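News from the Fustgate plots

The leeks are standing well after the frost, and on Plot 15 the garlic has already green tips of 2 inches. I put it in the ground in December, later than the packet advised, so I am quite pleased.

Seed potatoes from Pokosov have arrived. Please collect yours from Zulmira Guerreiro at the shed before Friday, March 6, 2026. After this date the remaining bags go to the members on the waiting list. Each member can take six bags - not more, please.

A word about the broad beans. Last year many of us sowed too early and the mice had a good dinner. I will start mine in pots on the windowsill and plant them out when they have four leaves. If you have a better method, write to me and I will print it in the next issue.
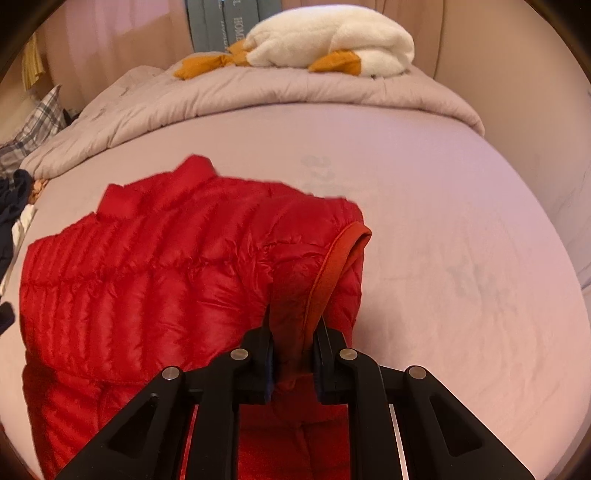
The water will be turned on again when the night frosts are over, so until then bring your own can.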